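最后更新：八月

暖气不热？先别急着打电话，自己动手这几样我每年都做

我家住的是老房子，壁挂炉加散热片，一到换季我就开始折腾。前年冬天客厅那组散热片上半截冰凉，下半截烫手，我当时想都没想就叫了人上门，师傅来了拿把小钥匙拧了半圈，嘶嘶放了一会儿气，收工，收了我385块。我站在旁边看得清清楚楚，心里那个疼啊！从那以后能自己来的我都自己来，下面把我这几年攒下的经验写一写，想到哪儿写到哪儿。

先说放气。一定要等暖气关掉、散热片凉透了再动手，我一般是早上七点多，炉子歇了一夜的时候弄。准备一把放气钥匙，一块旧毛巾，一个浅一点的碗（我用的是缺了口的饭碗）。钥匙插进散热片顶端侧面那个小方头，逆时针慢慢拧，半圈就够，千万别一口气拧到底，拧出来了水会喷你一脸，别问我怎么知道的。听到嘶嘶声就停手，等它放，等到出来的是连续的水，马上拧回去。水多半是黑的，滴到浅色地毯上很难洗，毛巾要先垫好。

放气从离炉子最近的那组开始，一组一组往远处走，楼上的最后放。全部放完别忘了回去看压力表！我第一年就忘了，晚上炉子罢工，全家裹着被子吃面条。我家那台Grullitz冷的时候指针在1到1.5之间就正常，低了就从下面的补水阀补一点，补水要慢，眼睛盯着表，到位了马上关紧。各家的炉子不一样，以说明书为准。如果补了没几天又掉下来，那就是哪里在漏，这个我不硬撑，直接找人。

再说清灰。散热片中间那些缝，一年下来能藏多少灰你想象不到，我第一次清的时候掏出来的东西够塞一个小枕头了，还有一只袜子和两块拼图。我试过吸尘器的细嘴，进不去；试过专门的长毛刷，Kudska牌的，刷毛倒是软，就是杆子太短，够不到底。后来自己想了个土办法：拿一根木尺，套上一只旧丝袜，用皮筋扎紧，从上往下捅，灰全粘在丝袜上，脏了换一只接着来。下面铺一张稍微打湿的旧报纸，掉下来的灰就不会满屋飞。 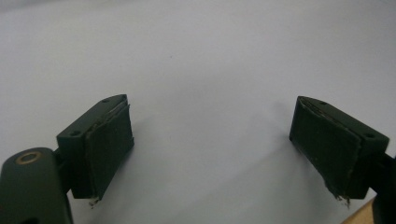 清完缝再擦表面，温水里滴两滴洗洁精就行了，布要拧到半干。钢丝球和去污粉就别用了，我婆婆用过一次，漆面一道一道的，后来那一块先生的锈。真有锈点的话，细砂纸轻轻磨平，擦干净，刷一层耐热漆，等漆干透再开暖气，不然那个味道能在屋里待三天。

散热片后面那堵墙也值得花点心思，尤其是外墙。我贴的是Plastberg的反射膜，一卷剪成几块，亮面朝屋里，用双面胶固定。第一次我量错了尺寸，剪短了一截，只好拿边角料拼，反正藏在后面看不见。贴完我觉得卧室暖得快了些，也可能是心理作用，我没有拿温度计去量，不敢跟你们打包票。倒是把沙发从散热片前面挪开这件事，效果立竿见影，一分钱不花。厚窗帘也一样，别盖住散热片，收到窗台那么高就好。

温控阀卡住也是常事，夏天一直不动，到了冬天阀芯就粘在里面了，阀头怎么转都不出热水。先把阀头拆下来，能看到一根小细针，用手指或者钳子的平面轻轻往里按，它自己会弹回来，来回按个十几次，基本就活了。手要轻，别去拔它！针拔出来水就跟着出来了。我一个朋友Leandro Tapia就是这么把他家书房泡了的，修地板前前后后花了2,377块，他现在见了散热片都绕着走。所以我夏天会把阀门全部开到最大，每个月顺手转两下，这样阀芯不容易粘死。

有人留言问滤网。带风管的热风系统我只在以前租的房子里用过，那时候是一个月看一次滤网，对着灯一照，透不过光就换。买之前把旧滤网边框上的尺寸抄下来，我有一回凭记忆去Núñez五金店买，买大了一圈，又跑一趟。装的时候看清箭头，顺着气流方向装。每次换完我用记号笔在边框上写个月份，下回就不用猜了。

还有一样要正经说一句：燃烧室、燃气管、烟道这些，我一概不碰，每年请有证的师傅来看一次，今年年检151块，比出了事便宜太多。一氧化碳报警器也要装，顺手按一下测试键，电池没电了当天就换。闻到煤气味就别研究了，开窗，别碰开关，人先出去，到外面再打电话。

最后是小毛病里最烦人的咚咚响。半夜管子咚一声，多半是热胀冷缩，管子蹭到木地板或者卡箍了。我在管子和卡箍之间塞了一小条毛毡，就安静多了。要是咕噜咕噜像煮粥，那还是有气，回到第一步再放一遍。放了两遍还咕噜，就去看看压力。我家楼上浴室那组今年放了三遍才老实，下个月我打算把它的放气阀换个新的，换完再来更新。

相关文章
毛巾架不热的几种情况
空调外机怎么冲洗才不伤翅片
窗缝漏风，我试过的四种密封条
热水器除垢：白醋到底行不行
读者留言精选（164条）

联系我 | 版权所有，转载请先打招呼 | 返回顶部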